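From: Herrera
To: skerurar-moderation
Subject: Re: Re: first-contact romance scripts, matching threshold

Replying to the second half only. The first half (retention of reported threads) was settled in October and I have nothing to add.

> The template set still has the old opening lines in it, the ones
> where the sender claims to be new to the app and bad at small talk.
> Our members report those less and less. What they report now is the
> sender who asks three or four ordinary questions, waits a day, and
> only then says something about fate. The matcher scores the first
> messages at close to zero and by the time it scores anything, the
> thread has moved to another service and we can't see it.
> Should we lower the threshold, or drop the templates altogether?

Neither, as a first step. Lowering the threshold was tried on the Vescombe queue. The threshold there went down by 15 points for one month and the queue filled with real couples. People who like each other also say "I have never felt this way" and also say it too early. The wording alone does not separate the two groups at any setting I have tried.

I went through 287 reported threads from the Vescombe and Borken queues by hand. Selection was by report date, oldest first, with no filter on outcome. Notes follow.

1. Declaration of love is a poor marker by itself. It is present in a large share of the reported threads, but also in the threads where the report was withdrawn and both accounts carried on talking.

2. The request to change service is a better marker when it comes before any exchange of plans. Two people who intend to meet tend to settle on a town or an evening first and swap phone numbers after. In the scam threads the number is asked for with no plan attached.

3. Reply length is uneven in one direction. The sender's emotional messages are long and cleanly punctuated. The sender's answers to direct questions (where do you work, what did you do last night) are short, and in many threads they are skipped. When the same member asks the same question twice, the second answer often does not agree with the first.

4. Forms of address. "Dear" and "my queen" were in the old templates and should come out. They flag older members and members writing in a second language, and they flag very little else.

5. Repeated blocks. Whole paragraphs reappear across accounts with only the first name changed. We already catch these if the text is identical. We miss them if one sentence has been moved. Comparing sentence by sentence and ignoring order picks up most of the ones we missed, at some cost in processing time. On the Borken queue that cost was acceptable. I have not measured it on Vescombe.

Proposed change, in order of work:

a) Keep the template set but cut its weight in half.

b) Add a marker for a service change requested before any plan. Score it once per thread, not once per message, or a persistent but harmless sender will climb over the threshold by asking politely five times.

c) Add the unordered sentence comparison, limited to messages longer than 100 characters. Anything shorter gives matches on "good morning, how did you sleep" and similar, and half the membership writes that.

d) Leave the threshold where it is until (a) to (c) have run for a month.

On the notice shown to the member: the current text says the other person "may not be who they claim to be." Members read this as an accusation and a good number of them forward it to the sender, who then has an explanation ready. I would prefer a notice that states a fact about the thread, for instance that the other account has asked to leave the site within the first 15 messages. A member can check that by scrolling up. It also does not ask them to choose between us and a person they have started to like.

The notice should not appear more than once per thread. If it is dismissed, it stays dismissed.

I have no opinion on whether the notice should carry a link to the help pages. The help pages need rewriting before we send anyone there. The section on money still assumes a wire transfer and does not mention gift cards at all.

The marker list and the annotated threads are in the usual directory on Skerurar, names removed. If you find a first name I left in, tell me the line number and I will take it out.
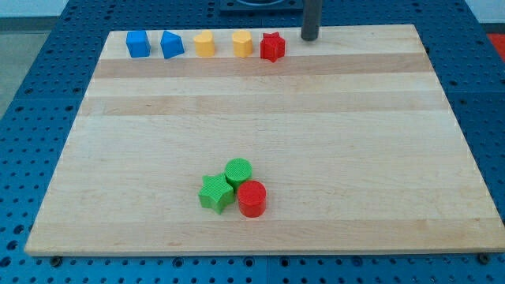
Borken desk replied off list and agreed I could pass it on: they are fine with (a) and (b), but want (c) held back until somebody has measured the processing time on Vescombe, which carries the longer threads. They also point out that a member who moves a thread to the phone after two weeks of friendly talk is doing nothing unusual, and ask that the marker in (b) expire after a set number of days.

I agree with the expiry. I do not have a number for it yet. Suggestions to the list, please, with the threads you based them on.

Herrera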